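Early Childhood Materials and Play
Handout 8: The Pretend Kitchen

Instructor: Blagoje Nikolovski
Demville campus, Sunday section

Read this before the practical. Bring it with you, because the second half is the part we work from.

What the kitchen corner is for

Children between two and six will cook with anything. A leaf in a cup is soup. The reason to put out a proper set of play food is that familiar items give children shared words. Two children who have never met can both agree that the bread goes on the plate, and a game can start from there.

In last week's reading from the Seretti workbook, play in the kitchen corner was sorted into handling, imitating and storytelling. Handling is picking up, banging, filling and dumping. Imitating is a short copy of something seen at home, such as stirring a pot. Storytelling has roles and a problem to solve: the baby is hungry, the restaurant is out of eggs. Most sessions contain all of these, often from the same child within a few minutes. Do not grade them as better or worse.

Choosing pieces

Start small. A table with over 100 pieces on it gets dumped on the floor, and the play stops there. For a group of four, we put out one pot, one tray, and enough food to fill both. Store the rest and rotate it.

Mix foods that come apart with foods that don't. Two-piece foods keep hands busy and suit the handling stage. Whole foods are quicker to serve and work better once there is a story going.

Containers matter more than students expect. A pot with two handles invites carrying with both hands. A tray gives a child a reason to walk over to someone else. If you only have money for one new item, buy a container.

Check every piece for size before it goes out. Anything that fits in the small-parts cylinder stays off the table when children under three are in the room. Halves have to be checked separately from the whole. The Billness catalog lists assembled sizes only, so measure the halves yourself.

Knives come up every year. Some centers leave them out entirely. Vukadinović argues in the course reader that children see knives at home and should be able to act out careful use, with an adult close by. Either choice is fine for your plan — write down which one you made and why.

Setting up the table

Use a low table on a plain, dark surface so that pale pieces are easy to find.

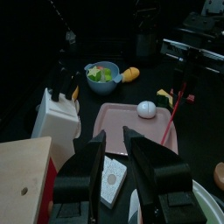
Leave some open space at the front edge. Children need somewhere to put things down while they decide what to do next, and a table laid out like a shop display tends to be looked at and left alone. Put food near a container but don't fill every container before the children come in.

Stay quiet for the first 8 minutes. After that you may join if you are invited. Accept whatever you are served and ask one question at most. "What's in it?" is usually enough.

For the practical

Work in pairs. One sets up, the other observes and writes. Note the first piece each child touches, the first words spoken, and any moment when an item changes its use (an egg becomes a phone, a pot becomes a hat). Swap after the break.

Written notes are due at the start of the next class. Page 87 of the reader has the observation form — copy it by hand if the printer is down again.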